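4.2 What we bought, and in what order

I should say at the start that I came to this project as the person who signs the purchase forms, so this section is written from that side of the desk. Igor Sikora and I put together the first budget in June, and it was wrong in almost every line. We had priced the arm carefully, compared quotes from Anberg and Dornex, argued over the warranty, and then left one vague line at the bottom called "sundries". The sundries were where the trouble started.

An arm needs something to stand on, a floor that will carry it, a power feed in the right corner of the room, and somebody who has time to look after it. It also needs things to pick up! Lucyna Szulc had asked for a decent spread of hand tools and small parts, and every time we added one we had to ask whether the gripper we had chosen could hold it (thin handles were the worst of the lot). So we stopped buying and did the planning in simulation first. Dariusz Cieślak built the bench, the arm and the loose items as models, and we ran 768 trial layouts before we spent any more money.

I was doubtful about this, I'll admit. It felt like paying for staff time to avoid paying for a table. But the simulated bench let us try table sizes for nothing, and it showed quite quickly that our first choice was too narrow once a board and a few longer tools were on it. We moved up one size - the Irnov table, in the end - and dropped the second gripper from the order. Figure 3 gives one of the layouts we used when settling the table size.

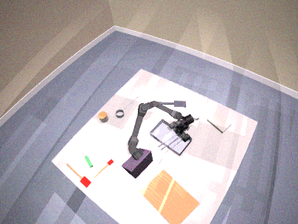

Figure 3. Simulated bench with the arm, a shallow tray, handled tools and a large wooden board.

The saving on the gripper came to 1,097 euros, and we put all of it into spare fingers and a longer service contract. Elaine Assunção thinks we should have kept some back for lighting, and she may well be right, as the lamps were the next thing we had to find money for. Delivery was the other surprise. Parsons quoted us 15 working days for the mounting plate and we had planned the rest of the work on that number, with no slack at all, so when the plate came late the arm sat in its crate and Damian Kubiak had a very quiet fortnight. If I were doing the plan again I would order the plate before the arm, and I would give the sundries a page of their own. Our revised cost sheet, as it stood in October 2025, is set out line by line in the next section.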